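Giltthorpe Allotment Society – notes from the meeting, 05/02/2025

Hello all! I took the notes again, so blame me for the spelling. It was a good turnout for such a wet night (thank you to whoever brought the ginger cake), and we got going pretty much on time.

January minutes were agreed, with one fix – the new hose is for the Berkent side, and I had written the top path. Sorry!

Money. We have $1057 in the account after paying $304 for the water bill. Everyone seemed happy with that.

Seed swap. We're doing it again and I can't wait. Please label your packets with the variety and the year, and bring small trays if you have spares.

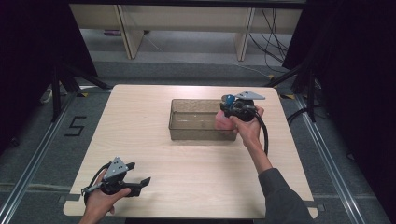 Smoky-gray tray on the table, pale pink block at the rim.

We talked for ages about the shed roof. The quote from Plerngate came in at $569, and a few of us thought that was steep for a roof that size, so I'm going to ask for a second one. Until then the tarp stays on – please don't move the bricks!

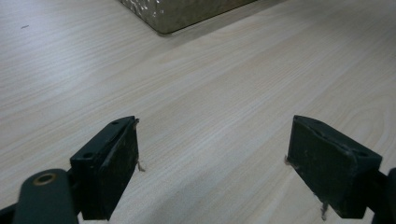
Back to the roof for a second, we did agree that whoever gets the job has to fix the gutter too. Then we moved on to plots. Two are free, both on the Jurčo Lane side, and they'll go to the next people on the waiting list. They need a lot of digging (bindweed, sadly).

Any other business: the gate is sticking again, so lift it as you push. Compost delivery is still to be confirmed, and I'll email everyone when I hear.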